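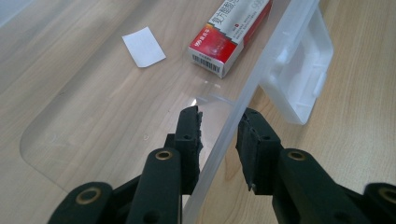
Do I need to be a tidy person to take part?

Tidy people are welcome, and so is everybody else. We would be happiest with a mix, and if we end up short of anyone it will be people who have a drawer they don't open in front of guests.

Call for participants: do clear divided boxes help you find things?

Mernow is a small consumer newsletter. We take household advice that gets repeated a lot and try it out in homes, slowly, with people who are paid for their time. For our next trial we want 55 households to live with a clear plastic compartment box and tell us what it did for them, including if the answer is nothing much.

You will have read the advice. Put your small stuff in a see-through box with dividers and you'll stop buying the same screws twice. It shows up in moving guides, craft blogs, garage makeovers and the kind of article that has a jute rug in it. We have printed it ourselves, in a piece I edited and would now like to take back or stand behind. I went looking for where the claim came from and mostly found people quoting each other.

My own guess, so you know where I'm coming from: the box gets the credit for the afternoon you spent sorting. Dump everything out on a table, throw away the dead batteries and the keys to a bike you sold, and of course you can find the picture hooks afterward. You could probably find them in a shoebox. I could be wrong about this. Gus Pettigrew, who will run the home visits with me, thinks I am, and he has a garage full of the things to argue from.

What we are asking you to do

The trial lasts eight weeks. At the start you pick one category of small things in your home. Hardware, sewing notions, fishing tackle, beads, electrical odds and ends, hair clips, spare parts for a sewing machine, whatever you have plenty of and go looking through at least once a week. Please don't pick something you never touch just because it's a mess. A tin of foreign coins will sit in any container you like and tell us nothing.

You then sort it, following a one-page sheet we send you. Everyone sorts, in every group. That was the part missing from the tests I've read, where one side got a nice new box and a free afternoon of tidying and the other side got neither.

After the sorting, you are put in one of three groups. You don't get to choose, and we don't either. Frans Cuypers draws the groups before we've seen anybody's house.

Group one gets a clear box with a hinged lid and fixed dividers.
Group two gets a clear box with no compartments, and small bags to go in it.
Group three gets plain cardboard boxes with a pen for labeling.

If you are in group three, you'll be tempted to feel you got the bad prize. Please sign up only if you can put up with it for eight weeks. At the end anyone in that group who wants a plastic box can have one, and anyone who would sooner keep the cardboard can tell us why, which I'd love to print.

Once a week you'll get a message with the name of something that should be in your collection, taken from the list you gave us. You find it, time yourself on a phone, and write down the time along with a line or two on how it went. If the thing wasn't there, write that. If you got interrupted by the dog, write that too and leave the time blank. Don't do it over to get a better number.

In the last week we ask for a short written account, 400 words or less. Spelling doesn't matter and there's no need to be nice about the box.
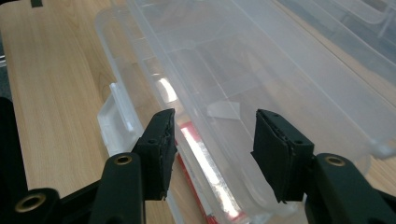
We also want to know what happens to the order you start with. It's easy to have a place for everything on day one. By the third week somebody in a hurry has dropped a washer in with the hooks, and by the sixth there's often a section that has become the section for whatever. I would like to know if dividers slow that down or if they just make it easier to see. Each household gets two visits, one near the start and one near the end, and Gus or I will look through the collection with you at the kitchen table or wherever you keep it. Visits are set up in advance. We won't look in any other cupboard, and we won't comment on the state of the house, partly because neither of us is in a position to.

About the boxes

They are ordinary ones, bought at full price. The divided ones come from Flesent and the undivided ones from Tolia. Neither company is paying for the trial or has seen the plan for it. Both were told that we were buying their products for a comparison, and neither will see the results before our readers do. Desmet, which sells both brands and a lot of labels besides, offered to sponsor the whole thing. We said no. It was a friendly conversation and I don't think they meant any harm by it, but the results would have been worth about as much as the sticker on the lid.

A few claims we'd like you to keep an eye on, since you'll be in a better spot to judge them than we are:

Being able to see in from the outside. Clear plastic is supposed to save you opening the lid. I want to know how often you opened it anyway. Small metal parts seen through plastic under a kitchen light all look alike to me.

The small compartments. They suit small things. What did you do with the one object that was slightly too long? It went somewhere, and I'd like to know where.

Carrying it around. People say they take the whole box to the job. Tell us if you did, or if you took what you needed and left the box on the shelf.

The lid. Does it stay up when you want it up, does it shut every time, and did you ever carry the box by the wrong part? If small things get from one section into another with the lid closed, we need to hear about that more than anything else on this list.
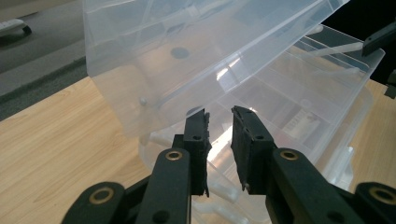
Clear organizer box with the lid open and the divided tray underneath.

Who can apply

You should be 18 or older and live in the place where the collection is kept. Renters, owners, people in one room, people with a barn, all fine. You need a phone or a computer that can get our weekly message and something with a stopwatch. If other people in the home use the same collection, we'd like that very much, and they can fill in a sheet of their own if they want to. They don't have to.

We can't take people who work for a company that makes or sells storage products, or who are paid to organize other people's homes. It isn't personal. Also please hold off if you're moving in the next few months or having the kitchen torn out.

If you already own a dozen divided boxes, apply and say so. You can't use a collection that's already in one, but I assume there's something in your house you haven't gotten to.

What you get

Each household is paid $400. Half comes after the first visit and the rest after the last one. If you drop out in between, you keep what you've been paid and don't owe us an explanation, though we would be glad of one. Missing a weekly search doesn't change your pay. You keep the containers.

The payment is the same whatever you tell us. I mention it because people in our earlier trials were polite to a fault, and one person gave a potato peeler she clearly hated the highest mark on the sheet.

What happens to your answers

Ama Sowah keeps the names and addresses separate from the timing sheets, and the person working out the results, Jihad Bitar, sees only a number for each household. We may quote from your written account. We'll check the quote with you first and use a first name, a made-up name or none, as you like. Photographs are up to you. There are none in your home unless you've said so in writing, and you can change your mind until the piece is printed.

We'll publish the result whichever way it goes. If the three groups come out the same, the article will say that, even if it makes for a dull headline. This is still a small trial and it won't settle the matter for every garage in the country. Ward De Haan has read the plan and wanted 1000 households. So would I, and we have money for the number given above.

How to apply

Write to Ama Sowah at the Mernow office by 30th April. A form is available but a plain email does just as well. Tell us:

Who lives in the home, and who goes looking for things
What collection you'd use and what it's kept in now
The last thing you looked for in it and how that ended
If you've bought a storage product in the past year, what you paid and where it is today
The times of day when a visit would suit you

Don't tidy up before applying. We aren't picking the worst drawers or the best ones. If we get more applications than places, Frans will draw names, and those who aren't drawn go on a waiting list in case somebody leaves early. Everyone who writes gets a reply either way.

Questions about pay or the forms go to Ama. Questions about the method can come to me through the same office, and if you think you've spotted a hole in the plan, please send it before the boxes go out.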